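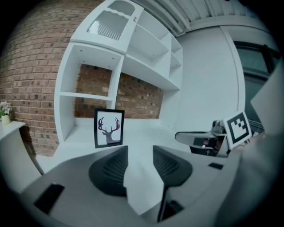
Kapitel 2
Was Chroniken verschweigen

Dass Messina im Mittelalter eine reiche Stadt war, steht in fast jedem Handbuch. Woran man diesen Reichtum gemessen haben will, steht selten dabei. Veikko Vuorinen stützt sich für das Jahr 1168 auf eine einzige Zollliste, deren Abschrift von 1578 stammt. Wer sie angefertigt hat und für wen, ist unbekannt. Trotzdem wird sie zitiert, als läge das Original vor. Dieses Kapitel fragt zuerst nach der Überlieferung und erst danach nach den Waren.

Weitere Kapitel
Maße und Gewichte im Hafen
Abschreiber und ihre Fehler

© Verlag Flerent | Kontakt | Nach oben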